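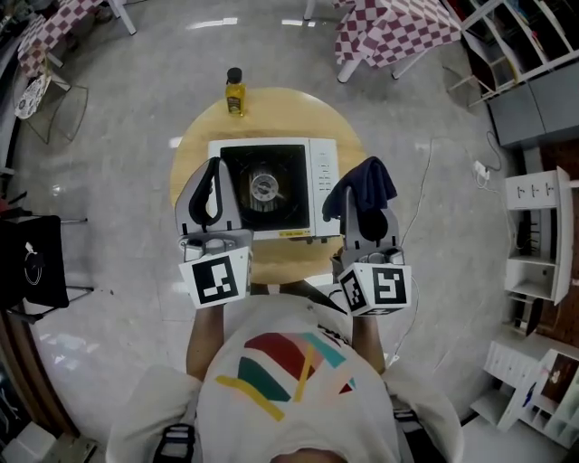

News > Community > Whitelaw

Portable stove and cloths at heart of new home skills sessions in Whitelaw

2 min read

A set of practical sessions on looking after a small kitchen has opened in Whitelaw, in the large brick-walled workshop on Javness Road. The sessions are run by Lusari, a local household skills group, and cover everyday jobs such as cleaning a portable gas stove, folding and storing cloths, and keeping shelves in order.

The first course started in March with eight places, all of which were taken. A second was confirmed on April 18, 2023, and will run for seven weeks.

Much of the work is done at a round light-wood table, where a white portable stove is set out with a bottle of cooking oil behind it. Learners go over the black cooktop panel and the area around the burner with a cloth, then move on to the control strip at the side.

Carleen Rutherford, who plans the sessions, said portable stoves were chosen after people asked for them.

"A lot of the people who come to us are in one room or a shared house, and a single burner is what they cook on," she said. "Oil gets under the edges and it stays there. We do the stove first, with the gas canister out, and we don't rush it."

Cloths get a session of their own. Learners sort them by use, fold them and put them away, with darker knit cloths kept for greasy jobs and thinner ones for drying. Worn cloths are kept for floors until they are past using.

The workshop has been laid out in areas. There are tables with red-and-white checked cloths, and a row of white shelving and drawers used for the storage part of the course. A tall white fridge stands by the brick wall – it will be used in the last two weeks, when the group turns to food storage.

Titilayo Oyewole joined the March course after moving into a flat in Britumach Court.

"I had never taken a stove apart to clean it," she said. "I did mine the same evening. The drawers took me longer."

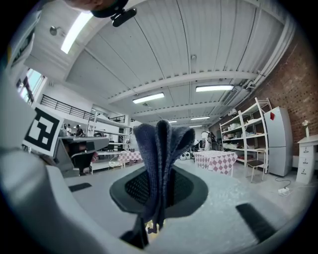
How to book

The next course has eight places and costs £3 a session, paid on the day. Cloths and cleaning materials are provided. Learners may bring their own portable stove if it is cool and the canister has been removed.

Lusari has also put together a printed guide to the course, covering stoves, cloths, drawers and fridges. The first print run is 125 copies, which will be given out at the workshop and at Whitelaw library.

Places can be booked at the workshop desk or through the library. Anyone who missed out in March will be offered a place first.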